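Monthly Table Walk-Through – Cernard Workroom
Checked by: Milagros Saludo
Sunday, October 16, 2022

Hi all! Same list as July, with my comments squeezed in after each line. I did it before anyone else came in, coffee parked on the windowsill (rule is no drinks on the table, and I wrote that rule, so I kept to it).

1. Table top covered, paper flat, no tears
OK. I ran my hand over the whole thing and found one soft bubble close to where I usually stand. I pressed it down and it popped right back up, so I'm leaving it alone until the next re-paper. We have plenty on the roll, by the way. Please don't order more from Prusteck – the last one is still in its wrapper.

2. Tape lines stuck down at both ends
OK with a comment. The lines wander a little, and I'm fine with that, they don't need to be ruler straight. What I do mind is a lifted end, because sleeves catch on it. I found one and rubbed it flat with my thumbnail. If it lifts again, peel the whole strip and lay a new one. Please no patches on top of patches!

3. Bowls free of chips, cracks and sticky spots
OK. I went around every rim with a fingertip, which sounds fussy but takes no time at all. The blue one has a scuff on the bottom that I noted last time too and it hasn't grown. The green one is fine. Both went through the sink before I wrote this up.

4. Lidded container closes all the way
OK. All the corners snap. One is stiffer than the others and you have to lean on it a bit. I'd still like a spare lid, so it's on my Hordiienko list along with the sponges.

5. Toaster: cord, plug, crumbs
Needs action. Cord and plug look good, no nicks, no scorch marks. The crumbs, though! I tipped it over the trash and it just kept coming. It should be emptied every week and the sheet on the door shows two blanks. Unplug it first, let it cool, then tip it. And keep it over to the side of the table like it is now, with nothing draped over the slots.

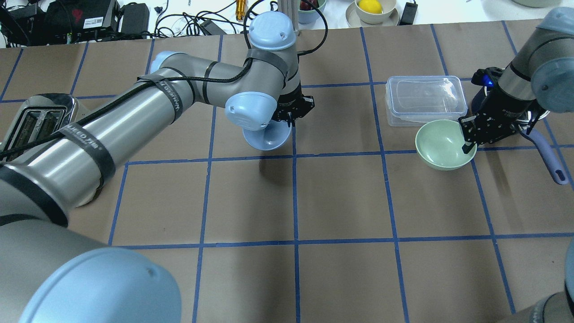
Items 1 to 5: covered table with taped squares, both bowls, clear container, toaster at the left.

6. Cables clear of the walkway
OK. Everything on the floor is tucked under the cover strip. I walked the long way around twice, once carrying a box so I couldn't see my feet, and didn't catch a toe.

7. Background area behind the table
Needs action. It's getting crowded back there again. I know it's all in use, I'm not asking for it to disappear, I just want to be able to reach the wall switch without stretching over things. Clear a gap the width of one person and I'll be happy.

8. Fire extinguisher tag and first aid box
Tag is in date. First aid box is short on the small bandages, so I put in 23 from the big pack in the office. Burn gel is still sealed.

9. Cleaning spray labeled
OK. The Cilero bottle has its label back on (thank you, whoever did that). The 300 ml refill is in the low cupboard with the cloths.

Open items: toaster crumbs, gap by the wall switch, spare lid. Put your initials next to whichever one you finish and leave the sheet on the clipboard.
– Milagros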